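Stovico
@stovico
16 Apr 2021

Several members have asked whether machines are ready to take over routine chores in offices, repair shops and homes. The following thread sets out the current view of the Stovico workplace practice group. It will be of most use to those planning purchases before August.

Our short position is that machines do well with a single, repeated motion on a known object. They remain unreliable with ordinary tidying. Members should budget accordingly and should not reduce staff hours on the strength of a demonstration.

We reviewed 49 chores reported by members, from wiping counters to packing returned office equipment. Of these, we judged 17 to be suitable for a machine today, provided that a person remains within reach. Floor cleaning accounts for much of that group.

Returned equipment deserves particular attention. A keyboard that comes back from a desk has to be picked up, turned over, wiped, checked and boxed. Staff seldom regard this as skilled work. For a machine, each of these steps is a separate problem.
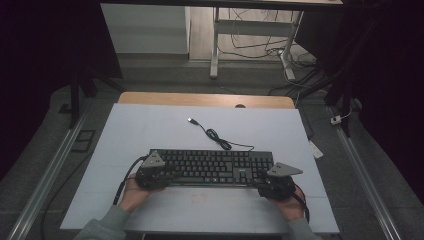
Cables are the part of the job we would ask members to think about first. A rigid object keeps its shape when it is lifted, and its position can be planned for. A cord does not offer that convenience. With a gripper on each end of the keyboard, both grippers are taken, and the USB cable is still lying in loose loops on the board with its plug free. Something has to let go before the cable can be dealt with, and deciding what to release, and when, is a judgment our staff make without noticing.

Gonçalo Cunha, who leads our equipment desk, has proposed that cable handling be listed as its own line in any chore assessment. The group has accepted this. The revised form will ask suppliers to state whether the cord was already tied when the task was timed.

We have seen supplier figures in which it was. Tying the cord was done by an employee beforehand and left out of the reported time. Members are advised to ask to see the whole chore, beginning with the item as it was returned and ending with a closed box.

A second concern is grip. A firm hold at two ends is suitable for carrying. It is of little help when a person wishes to clean between the keys, where pressure has to change from one moment to the next. Hand staff adjust without instruction. Suppliers usually need a separate tool, and sometimes a separate station.

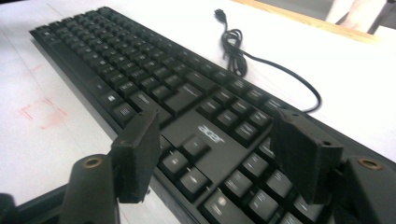
Inspection is a related matter. A machine may be able to report that an item is present and facing the right way, yet miss a sticky key or a bent connector. Under our guidance, a person signs for the condition of each returned item. That requirement is unchanged.

We were asked about cost. Our trial plan for Listier allows 22 working days on one bench, with one trained employee assigned throughout. The employee's time must appear in the budget. A machine that needs constant watching has moved the labor to another line of the accounts.

The Simões repair shop raised a fair objection to our caution. Its managers noted that a slow machine is still useful overnight, when the benches are idle. We agree in principle. The difficulty is recovery. If an item slips or a cord catches, the work stops until morning, and the remaining items are left where they are.

For that reason the group recommends recording stoppages as well as speed. Please note what stopped the work, who cleared it, and how long the bench was out of use. An average time per item is of limited value without these entries.

Household chores are harder again. A shop can keep its work surface clear and its lighting constant. A kitchen table will hold different things every evening, and the owner will expect them to be put away in places that were never written down. We have no household product to recommend at present, and this includes the folding unit from Prinditz that several members have mentioned.

Inês Guerreiro will collect comments from member sites on behalf of the group. Reports of failed attempts are as welcome as successful ones. Please include the chore, the object handled, and whether a person had prepared it in advance.

Three points for those who intend to proceed now: choose one object, keep the present staffing in place for the length of the trial, and let the people who do the chore write the description of it. The revised assessment form will be posted in August as a reply to this thread. Sites using the earlier version may continue to do so until then.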